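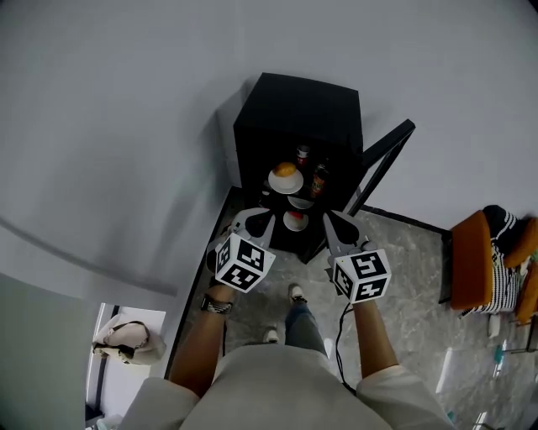
Govus, September

**Handheld demos vs. teleop for shelf pick tasks**

**gripfit_ray** wrote:

Task is plate retrieval from a small black cabinet, door open, two handheld grippers with a marker cube on each. Head view plus cube poses. We have 1,273 demos on this layout and the policy still clips the upper shelf when it goes for the plate on the lower one. The upper shelf has a plate, a bottle and a can on it, so a clip there matters.

Question is whether to keep collecting by hand or move to teleop on the Liapis arm.

---

**torque_budget** wrote:

Teleop. A person's wrist will take angles the arm can't reach. Replay your hand trajectories through the arm's IK and count how many fail near the shelf. I'd bet the failures line up with your clips.

---

**gripfit_ray** wrote:

Did that on Saturday. Most of them solve. The bad ones are left hand, low shelf, elbow tucked in.

---

**nullspace9** wrote:

Then filter those and leave the rest alone. Teleop on Liapis costs us 8 times the operator time per demo, and the motions come out jerky near contact. For plates you want the small slide before the lift, and our operators stop doing it as soon as they're on the remote rig.

> A person's wrist will take angles the arm can't reach.

True, but that's a constraint you can put in the operator instructions. Keep the forearm level, come in from the front.

---

**torque_budget** wrote:

Instructions drift. By the second hour everyone is back to reaching however is comfortable. With teleop the limit is enforced by the hardware. I also don't accept the 8x figure as general. On Grullar we were at 2x after the operators had a week on it.

---

**cal_or_bust** wrote:

Before either: how's your cube tracking when both hands are close together at the shelf opening? Two cubes side by side, one partly blocking the other, dark cabinet behind. We lost faces there and the pose jumped enough to look like a clip in training. Plot reprojection error against distance between the cubes.

Also look at cable routing. Ours pulled on the right gripper at full reach and people compensated without noticing.

---

**gripfit_ray** wrote:

Cable on the right hangs down the operator's front. Hadn't considered it. Will run the error plot.

---

**nullspace9** wrote:

Clip it at the elbow. And record a few with the upper shelf cleared, for comparison.

---

**torque_budget** wrote:

Cleared shelf tells you nothing about the loaded case. Vary the bottle position instead.

---

**gripfit_ray** wrote:

Plot's done. Error goes up sharply when the cubes get close, worst on the left one. Dropping those segments takes us to almost 3,000 fewer seconds of data. Retraining in the Cukura build tonight. Still undecided on teleop.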